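Trarkeo Imitation Kit, version 3: review after a month of bin sorting
Posted 2025-07-09 by Przemysław Sikora
Filed under: Robotics, Methods, Reviews

Trarkeo sells its Imitation Kit as software only. You supply two arms, an overhead camera and a camera for each wrist, and the kit handles recording, training and playback of a policy learned from human demonstrations. I bought a single-seat licence at full price and ran it on the bimanual bench I already own. Trarkeo did not see this review before it went up.

The part I wanted to test is the method they call view dropout. Most imitation learning packages feed every camera image to the policy at every step. In practice the policy often leans on one camera and ignores the others, and it falls over when that camera is blocked. Trarkeo's kit blanks one view at random during training, so the network has to learn the task from whichever views are left. The idea has been around in various forms for years. What you are paying for is a version that works without a week of tuning.

Installation

Setup took an afternoon. The installer found all my cameras but labelled the wrist views left for right, and the correction is buried in a settings file that the manual mentions only in an appendix. Calibration went smoothly after that. The kit checks that the clocks agree between cameras and refuses to record if they drift, which I appreciated. My previous software, Drulov, would happily record an hour of misaligned data and let you find out later.

Recording

I recorded 132 demonstrations of one job: handling bowls and cups at a clear plastic bin with either arm. Clear plastic is hard on cameras. The walls are nearly the same colour as whatever is behind them, the rim throws highlights, and depth sensors don't cope with it well, so I used colour images alone. Tahmineh Vahidi did close to half of the demonstrations so that the data wouldn't be entirely my own habits. Her movements are slower than mine and she regrasps less.

The recording screen is plain and does its job. Discarding a bad take is one key press. There is no way to trim the start of a take, though, and I ended up with plenty of idle seconds at the front of mine. Those have to be cut with a separate script. A trim tool is promised for the August release.

Training

Training ran overnight on a single desktop graphics card. I trained two policies on identical data, one with view dropout switched on and one with it off. Everything else stayed at the defaults. The progress display shows a loss curve and very little else, and the loss told me almost nothing about which checkpoint would behave better on the bench. I tried 6 checkpoints from each run and kept the best of each.

Results

With all cameras working, I could not tell the two policies apart. Both were competent at the bowls and less so at the cups, where the opening is smaller and the grip has to land squarely on the wall.

The difference came when I covered the overhead camera partway through a run. The policy trained without dropout stalled or drifted off to one side. The one trained with dropout carried on at a slower pace and usually finished. Covering a wrist camera instead had a milder effect on both. That matches what Trarkeo claims, although their published demos use solid-coloured trays and mine is a harder case.

The weak spot is a wrist camera that can see very little of use. When a gripper is out beside the bin, most of its view is tabletop, and a shiny tabletop at that. With the overhead camera covered as well, the arm on that side tended to hover. I count this as a limit of the method. Dropout teaches the policy to use what remains, and sometimes what remains is wood grain and glare.
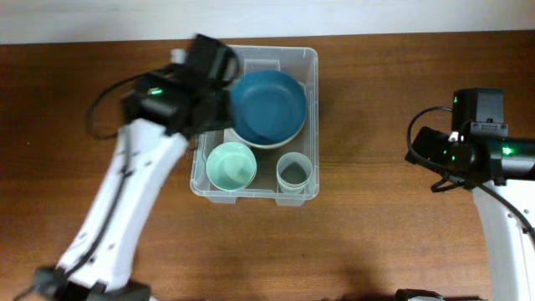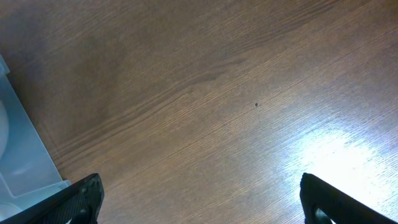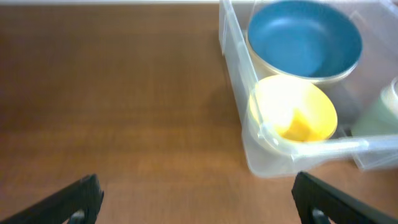

The overhead view takes in the whole bin, while the wrist views get only part of it.

I also tested a change of table covering, a matte grey mat laid over the wood. Both policies got worse. The kit has colour augmentation, but it's off by default and the manual doesn't say why. I turned it on, retrained, and got back most of what I had lost. I'd suggest switching it on from the start if your bench is going to move or your lighting changes through the day.

Support

I wrote to support twice. The first question, on the swapped labels, was answered the same day by Jarosław Wilczyńska with the exact line to edit. The second asked how often each view is dropped and whether the rate can be set per camera. That one took 7 days, and the reply was that a single rate applies to all views. I would like separate rates. My overhead camera is the one most likely to be blocked by an arm, and I'd drop it more often than the others if I could.

Compared with the alternatives

Drulov is cheaper and has a better recording screen, including trimming. It has no equivalent of view dropout, and adding your own means editing the training loop. Jollthorpe's package does have something similar, but it is tied to their own arms, so I haven't been able to run it.

Who should buy it

If your cameras have a clear view at all times, you will see little benefit over Drulov and should save the money. If you work with two arms that regularly pass in front of each other, view dropout is worth having, and this is the easiest way I've found to get it. Budget time for cleaning up your recordings, and check the wrist labels before you record anything you plan to keep.

My settings file and the trimming script are available on request. I've kept the licence and will be running the same data through the August release.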